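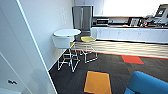

2 min read

Home | Local | Council | Sport | Classifieds | Tides

Jultville votes to keep its noon siren, moves noon

Jultville's noon siren will stay, councillors decided last night, though from October it will sound at 12.15 pm.

The change ends a dispute that has run longer than some of the marriages in town. The siren was put on the roof of the old fire station to tell the cannery workers it was time for lunch. The cannery shut 46 years ago. The siren has gone on calling them to lunch ever since, and so far none of them has complained.

The complaints have come from Custlow Street, where the new townhouses back on to the station. A petition signed by 67 residents asked for the siren to be switched off, turned down or pointed at somebody else. A rival petition to save it drew 537 signatures, a healthy result in a town where the last council election was decided by fewer.

Rezaul Wickramasinghe, who organised the smaller petition, said he had nothing against heritage.

"I like old things. I drive one," he said. "But my daughter is two, and she goes down for her nap at half past eleven. You can do the sums."

Council staff did the sums and came back with a quarter-hour delay, which they called a balanced outcome. Mr Wickramasinghe said it was 15 more minutes of sleep and he would take it.

Not everyone was so easily pleased. Santeri Karppinen, who has wound the siren's timer by hand for most of his working life and all of his retirement, told the meeting that a noon siren at a quarter past was "just a noise". He asked whether the church would be moving Christmas. The mayor took the question on notice.

Mr Karppinen will be spared some of the embarrassment. The council also agreed to buy an automatic timer from Ananier, the lowest of three bidders, so the siren can go off late without anyone having to climb the ladder. He has offered to stay on in case it breaks, and gave the impression of looking forward to it.

There was a brief attempt to have the siren's length cut from 47 seconds to something shorter. It failed when no two councillors could agree on which part to leave out.

At the Østergaard bakery, where the pies have come out of the oven on the siren since before the current owners, staff said they would be sticking with the old time and using the clock on the wall. It runs ten minutes fast, but the regulars know that.

The council will review the new arrangement in a year. The review is listed to start at noon, and the agenda does not say which one.

Share 46 | Comments 67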